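Can my employer change my contracted hours without asking me?

Torquil Mackay
I've worked in the stores at Lamont for six years on a written contract that says 40 hours a week. In May we got an email saying we'd all go down to four days. I haven't signed anything. Pay has dropped as well. Do I have to accept it?

Sharada Hegde
Check your contract for a variation or short-time clause first. If there isn't one, they normally need your agreement. Write to them now saying you're working the new hours under protest - if you carry on and say nothing, it can be taken as acceptance. Keep a copy. 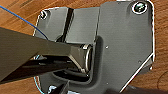
Metal plate with screws

Also ring Acas before you do anything else. Time limits for a claim over lost pay are short.

Gregor McIver
Same happened at our place in Pridton. Two of us complained and got the money back, the rest didn't bother. Don't resign whatever you do.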